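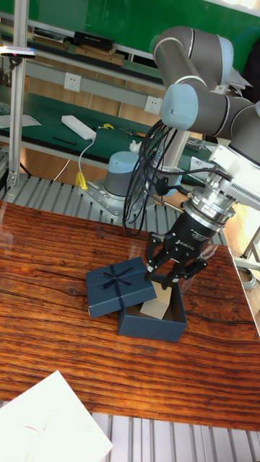 An open gift box, dark navy, on a wooden table.

When I moved to Coltberg I did not know that in this country a present must be opened in front of the person who gave it. I learned it at my first birthday party here. A woman from my work gave me a parcel, I thanked her with all my heart, and I put it on the shelf behind me. She waited. The others also waited. After some minutes she asked, very kindly, if I did not like to open presents.

In Virkiria, where I grew up, we do not open them. The guest gives, the host says thank you two times, and the parcel goes to another room until everybody has gone home. To tear the paper in front of the guests would be like counting the money in an envelope. My mother would have sent me out of the room for it, and I was already an adult when I left her house.

I have lived with both customs for 15 years now, and I want to defend the old one. I know that most readers will be on the other side.

The usual argument for opening at once is that the giver deserves to see the joy. I understand this. A person has walked through shops, has thought about your favourite colour, has paid. But what does the giver really see? She sees a face that knows it is being looked at. I have practised this face. The eyebrows go up, the mouth opens a little, and then come the words, "Oh, you should not have." I do it even when I love the present, and then I feel like a liar although I am telling the truth. I have seen children of five who can already do it perfectly, and I was a little sad for them.

There is also the matter of comparison. At a party with many guests the presents are opened one after the other, and each one stands beside the one before. The neighbour who brought a jar of plum jam must sit there while somebody unwraps a coffee machine. She smiles, she says what a nice machine. In the old way her jam would be alone with me in the kitchen next morning, and I would eat it on bread and think only of her.

My friends in Coltberg tell me that the old way is cold. One said that she would lie awake and wonder if the scarf was the right one. To this I answer that we have the second half of the custom, which people here do not see. After opening, you must go back to the giver. In Zusside, the town of my grandparents, you went on foot, before the next Sunday meal, and you told them what you had done with the thing. It was not enough to say "thank you for the bowl." You had to say that you had put cherries in the bowl. My grandfather once walked to the far side of the river in July, in his good jacket, to tell a cousin that the new lamp was standing beside his bed. The cousin talked about this visit for years. I doubt that anyone there remembers what the lamp looked like.

I admit that the custom has weak points. Parcels were sometimes forgotten. A cheese was once left wrapped in our back room for a whole summer week, and we found it by the smell. When two presents had no name on them, my parents had to guess, and in one case they thanked the wrong aunt for a tablecloth. She accepted the thanks, and the right aunt was cold to us until winter.

The wrapping should also be mentioned. I see more and more boxes which are nicer than what is inside them, with thick lids and ribbon and paper in thin strips. I think this comes from opening in public. The box has become part of a performance, so it must look good for the people on the sofa. At home we used brown paper, and my mother ironed it afterwards and kept it in a drawer. Some sheets came back to us from other families, and we recognized them by the folds.

Last year I tried a small experiment with my own guests. I wrote at the bottom of the invitation that presents were welcome but would be opened after the party. Two people telephoned to ask if I was upset about something. One came with flowers and no paper around them, which I found a clever answer. The others put their parcels on the bed in the small room, and we had the whole evening for eating and for talking.

The next day I made tea and opened everything slowly, with my dog Pan lying on the ribbons. I could be disappointed in peace by one candle and very moved by a book. Then I visited the givers, one by one, and it took me most of a month. At the third door I was given soup.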